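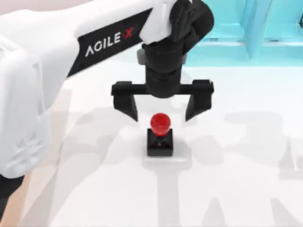 Pomach portable grazing fence: two months on the common

Home News Grazing Kit Reviews Letters Contact

When the parish council voted in May to end open grazing on Clinach common, those of us with cattle up there had a choice between taking them off and fencing them in. I voted against the change and I still think it was rushed. But I have to say the Pomach kit I bought to comply with it is a cracking bit of gear!

You get 160 metres of tape on two reels, 18 plastic posts and a battery energiser in a carrying case. I ordered from Skollonska and it came on a Tuesday. My neighbour Solange Chauvin and I had the first paddock up before lunch, and that includes the time we spent arguing over where the council's boundary line runs (it's the old ditch, whatever the new map says).

The posts are lovely. They have a wide foot tread, so you can push them into dry ground in ordinary boots, and the clips hold the tape snugly without chewing it up. I've moved the fence every few days and only one clip has gone. The reels wind in smoothly too, even when the tape is muddy – my last set jammed if you looked at it wrong.

My cows tested it once each and have left it alone ever since.

Grumbles? The posts are a bit far apart if you use the full length of tape on lumpy ground, so buy a few spares. The warning signs are tiny, and the new bylaw asks for one at every gate that walkers can read. Manon Campbell from the commoners' association had some bigger ones printed and will let you have a couple if you ask nicely. The energiser's battery light is hard to see in sunshine as well.

I tried a friend's Śliwiński set last year and it's sturdier, but far heavier to lug up the hill. For moving stock about on shared land I'd have the Pomach every time, and I've already ordered a second one for the heifers.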